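November 8, 2025

Frames day. I put it off through most of the autumn and the hallway wall has been bare since the plaster was redone in February, with the old hook positions still penciled on it under the new paint. I can see three of them if the light comes in low. I will not be reusing them.

Weather dull, heating on. Coffee at 8, then straight to the carton.

Stock

The carton held the small portraits that used to hang by the stairs at Rirnach, wrapped in newspaper, two layers each, taped on the back. The tape has left a residue on some of the backing boards. White spirit on a rag takes it off board well enough but lifts the stain on bare wood, so on the wooden borders I used a damp cloth and my thumbnail. Slow. The glazing is a mix of glass and acrylic and the only reliable test I have is a fingernail tap: glass rings, acrylic thuds. Acrylic gets microfiber and water and nothing else. I ruined one with window cleaner years ago and the haze never came out.

Margus Rebane called while I was unwrapping. He wants the harbor print back, the one he lent me for the old apartment. I told him it was in the carton. Later I found that it was not. It may be at my sister's. I wrote this down so that I will look there before I call him again.

Work surface

The table is wood and has picked up a few dents, and any grit caught between it and a border scratches the border. I tried a towel first. A towel moves, and it sheds lint that goes straight under the glazing when the back is open. The sheet is better. It lies flat, a border slides on it without catching, and dust shows against the pale color. I wipe it between pieces.

The sunset went down on it first, the small one with the orange-brown border. It is the piece Mio Kobori gave me and I want it at the end of the hall, where it can be seen from the kitchen door. Upright, not on its side. It hung on its side for a year at Rirnach and neither of us remarked on it until Mio visited. 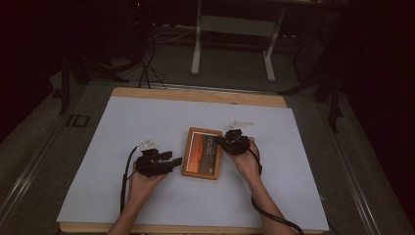
Squaring and checking

Order of work, written out so that I stop changing it:

1. Wipe the sheet.
2. Lay the piece face up, center of the sheet, long side running away from me.
3. Check the four corners for gaps. A business card should not go in.
4. Check the picture inside for slip. If one margin is wider than the other, the backing is loose.
5. Turn over, check the hanger, check the screws.
6. Turn back, clean, wrap in tissue, set aside in hanging order.

Most of the carton passed at step 3. One of the black borders has an open corner at the bottom left, enough for the card to go in to the depth of a fingernail. I ran a little Didano wood glue into it with a toothpick and put a strap clamp around the whole border. The glue label asks for 5 hours under clamp at room temperature. I am leaving it overnight, as the room is cool and I have no use for it before tomorrow anyway.

Two hangers were wrong. One was a sawtooth nailed in off center, which explains why that piece always leaned. I pulled it with the end-cutting pliers and fitted a Zuneo D-ring in its place. The other had a wire that had frayed at the twist. I cut a new length and twisted it by hand. It is ugly but it holds, and it faces the wall.

Layout

The wall measures 337 cm from the door trim to the corner. I had planned on equal gaps and worked it out last night on the back of an envelope, then saw this morning that the light switch sits in the second gap and would look like one more item in the row. So the spacing is now uneven on purpose: tighter at the door, wider toward the corner, with the switch left standing clear. I marked the line with low-tack tape and looked at it from the kitchen and from the bathroom. From the bathroom it looks slightly high. From the kitchen it is right. The kitchen wins.

Hooks are the Ogura brass ones, the small size with a single pin. They go into this plaster cleanly if the pin is started with light taps and the hammer is kept off the paint. I put a square of tape over each mark before driving. The first one chipped a little anyway, on the side that will be covered.

Nothing hung yet. The glue decides the schedule, and I would rather do the row in one go with the level out than hang half and then correct it.

Remaining

– Harbor print: ask my sister.
– Felt pads for the lower corners. The drawer has the round kind, which are too wide for the narrow borders. Cut them in half.
– Touch-up paint. The can reads 115 on the lid in my handwriting and I have no idea what that refers to. Test on the inside of the closet first.
– Write to Mio with the new position once the sunset is up.

Soup, bread. Washed the rags and hung them outside on account of the white spirit. Clamp checked before bed, no movement, a thin line of squeezed-out glue along the miter that I wiped off with a wet finger.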